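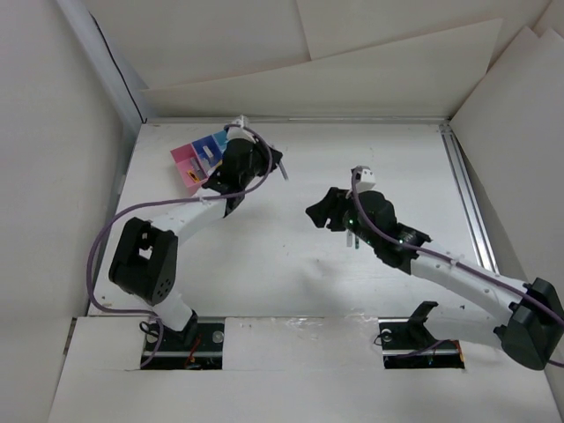 From: Borislav Ristić
To: manipulation-club list
Date: November 25, 2024
Subject: Re: [manipulation-club] Desk sorting task, episode count and grasp order

Johannes,

Answers are inline. I have trimmed the parts of your message that were only about the room booking.

Johannes Mtshali wrote:
> We have 234 episodes of the pen task on the Dukura bench. The
> plan from September said 200 would be enough for a first policy.
> Do we stop here and train, or keep going until the end of term?

Stop and train. The loader rejects any episode in which the two arm logs differ in length, so the usable number will be lower than 234, but I expect it to stay above 200. Please run the check script before you copy anything to the Ninik share. Last time we copied first and then had to delete by hand.

If the first policy can't get a pen into the organizer from the easy starting positions, more of the same data won't fix it. I would look at the grasp height first.

> The left gripper holds the pen near one end and the pen tilts.
> Should I throw those episodes out?

No. A tilted pen is fine as long as it does not slip between the grasp and the release. What hurts us is a pen that rotates in the fingers while the arm is moving, because the wrist camera view then no longer matches the joint positions we recorded at the grasp. Mark those with the flag "slip" in the notes column and leave them in the folder. I will filter them out at training time and we can compare both runs.

For new episodes, close the gripper to the same command value each time and wait for the position reading to settle before lifting. Several of the early episodes lift while the fingers are still closing.

> Both arms can reach the middle of the table. Who goes first?

Left arm first when the organizer is on the left, and the right arm holds still over its own half until the left one has released. I know this is slow. We tried overlapping motion in September and the two operators kept stopping to avoid each other, and those pauses ended up in the data. The policy learned the pauses very well.

Once the single-arm order works we can try a handover in the middle. That should be a separate task name and a separate folder, please.

> Zirnari wants the organizer in a fixed spot. I have been turning
> it a little between episodes. Is that a problem?

Keep turning it. The Zirnari rules ask for a fixed spot only in the first round. In the second round the box may be placed at any angle within the marked area, and we don't want to collect everything twice. Write the angle in the notes if you remember to, but a guess is good enough — I only use it to split the test set.

Do not change which compartment is the target in the middle of a session. There are at least two sessions where the notes say pink and the pens go into the dark blue one.

> Anything to check on the cables before the next session?

Yes. Move each arm slowly through its full range with the motors off and watch the loop at the elbow. It needs enough slack that the cable never pulls on the white module, and not so much that it drags over the table and moves a pen. If you shift a cable tie, shift it on the forearm and leave the one end at the module alone. After that, record one short test episode and look at both camera streams before starting the real ones.

Training settings, for the archive:

batch size 100
checkpoint every 2000 steps
action chunks as in the Ok branch, no changes
resize and crop as before

I will start the run when the check script output is on the share. If the loss curve looks the same as in September I will let it finish overnight and post the checkpoints to the list.

One open item: the emergency stop on the right side has a loose cap. It still works, but please press it once at the start of each session and confirm that both arms drop out before anyone reaches onto the table.

Borislav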